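Ticket 541: Bin-picking cell, gripper spares and second bin, budget request
Status: Open, awaiting quote
Site: Magbanua
Opened: 4 Jul 2022
Category: Equipment planning / end-of-arm tooling

Summary

Site wants to know whether the missed picks on bar stock can be fixed with the gripper we own, or whether a replacement has to go into the November budget. Purchasing needs a yes or no before it will hold the money.

Reported problem

Picks are reliable while the bin is full. Misses climb once the last few bars are lying flat on the floor of the bin. The operator clears the fault, moves the bar by hand and restarts. The fault log shows 49 stops since the last service, nearly all of them at low fill.

Checks done so far

Tool center point re-taught. No change.
Finger pads swapped for the spare set. No change.
Air supply checked at the valve block and at the tool. Within limits at both.
Vision threshold lowered one step. More candidates found, same miss rate. Setting put back.

Low-fill condition

The remaining test used three bars on the floor of the near bin, with the KUKA arm brought in from the side and the gripper over the bin. Two of the bars touch end to end near the front wall, and that pair is the one to plan around. A finger has to fit between a bar and the wall, and the wall on the far left slopes in. Reflections off the scuffed metal floor are a separate question for the camera vendor.
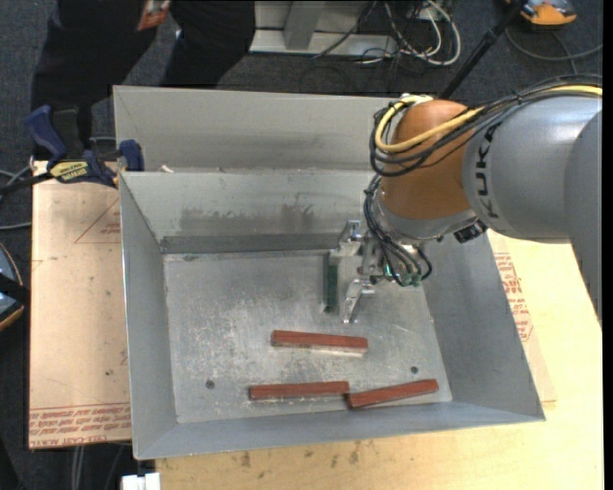

Options priced

Option A: Longer, narrower fingers from Bestov on the existing gripper body. 2,399 for the set, fitting not included. Keeps the current hoses and valve block. The program needs new approach angles.

Option B: New gripper from Kinov. Quote not in yet. Different mounting pattern, so add an adapter plate and a day of re-teaching.

Option C: False floor insert for the bin, made in the Kindis shop. Lowest cost. Raises the bars but also cuts capacity, and the site has already objected to that.

Recommendation

Go with A and order 2 sets — one to run, one on the shelf. Carry B as a line in the November plan with no amount until the quote arrives. Do not buy B before A has been run at low fill.

Still needed

Lead time from Bestov, in writing.
Payload check with the longer fingers and the heaviest bar.
Confirmation from Magbanua that the bin size is fixed for next year.
Cost code for the fitting labor.

Next action: Purchasing to request the Bestov lead time. Ticket stays open until the purchase order number is entered.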